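Vatby Desk Arm Build Guide
Section 6: Setting the gripper and running the first pick tests
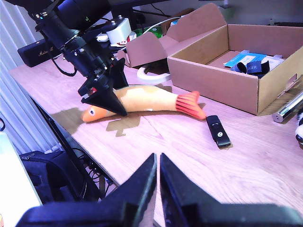 6.1 Before you start

This section assumes that both arms are assembled, clamped down and calibrated as described in sections 4 and 5. If you are building a single arm, skip 6.5.

You need:
- a hex key for the finger screws
- a soft toy or other light object that gives when pressed. A plush fish is used in this guide.
- an open cardboard box to serve as the drop target
- a flat cardboard cutout or sheet of paper, if you want to mark the start position
- the Praltitz control program, installed and connected

CAUTION: Keep hands and sleeves away from the fingers whenever the servo supply is on. The stop key in the control program cuts motion but leaves the servos holding torque.

6.2 Setting the finger gap

1. Switch off the servo supply. Leave the controller board powered from USB.
2. Move the gripper by hand until the fingers are nearly closed. The joint should turn with even resistance. If it catches, loosen the finger screws a quarter turn and try again.
3. Check that the inner faces are parallel. A gap that is wider at the tip means that one finger is seated one spline tooth off. Remove it and refit it.
4. Set the closed position in the control program so that a gap of 2 mm remains between the fingers. Do not set it to zero. The servo will push against its own linkage and heat up.
5. Save the value. It is stored on the board and survives a power cycle.

Note: Builders using the older Van Wijk finger pattern should file the inner edge flat before step 3. The corrected pattern by Gijs De Smet does not need this.

6.3 Torque and speed limits

1. Open the Limits page.
2. Set the grip torque to 400. The scale has no unit. It is passed to the servo as entered.
3. Set the travel time for a full stroke to 2000 ms.
4. Switch on the servo supply and close the gripper on a folded cloth. It should stop against the cloth and hold without buzzing.
5. If it buzzes, lower the torque in small steps until the noise stops.

CAUTION: Do not raise the torque to make up for a poor grip angle. Printed fingers crack at the screw holes first, and the crack is hard to see on black filament.

6.4 Single arm pick test

1. Lay the toy on its side within reach of the arm, with nothing hard underneath it.
2. Place the box so that its opening faces up and the arm can pass over the near edge. Fold the flap on that side outward.
3. Move the arm above the middle of the toy with the fingers open.
4. Lower the arm in slow mode until the tips touch the fabric. Stop there. Pressing further loads the shoulder joint and trips the current limit.
5. Close the gripper, lift and wait for the arm to settle.
6. Move over the box and release.
7. Repeat from the same start position. If the pick point drifts between runs, return to the joint calibration in section 5.

Note: Route the arm cable with enough slack for the full turn of the base. A cable that pulls tight at one end of travel produces the same drift as a bad calibration. Loose loops should stay outside the path between the toy and the box.

6.5 Two arm check

1. Park the second arm with its fingers clear of the toy.
2. Run the pick test with the first arm at half speed.
3. Swap arms and repeat.
4. Enter the overlap zone on the Workspace page. The program will then refuse to move one arm into the zone while the other is inside it.

CAUTION: The overlap check uses joint positions only. It knows nothing about the box, cables or anything else on the desk.

6.6 Servo temperature

Read the temperature column after about 95 picks. Let the servos rest if the wrist reads higher than the elbow, then check the wrist screws for binding.

Revision 2020-02-10. Finger gap procedure rewritten by Anouk Postma. Corrections to 6.5 from Jayanthi Bhat.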